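Print this page | E-mail this page

Joltholm teleop group, minutes, 21 September 2024

Apologies: 2. Last minutes agreed.

1. Demos. 126 recorded on the brick task, 92 kept. Rest thrown out, mostly operator pausing too long mid-move. Target still 1,000 by December. Bricks to go on the red patch inside the walls, same as before. Walls not to be moved betwen sessions.
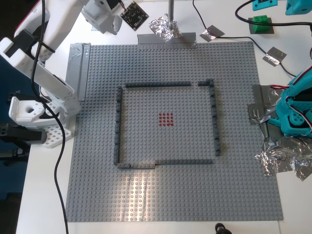
Remote control v. guiding by hand: long talk, no vote. Perley lot find hand guiding quicker to learn, Sosik want remote only so the recordings match. Agreed remote for now, look again in December.

2. Operators. New people to do a practice hour first, not saved.

3. Rajan loan. No reply to our e-mail yet. Chase.

4. AOB. Log sheet: please write which arm was used, left blank to often.

Next meeting tbc.

Print | E-mail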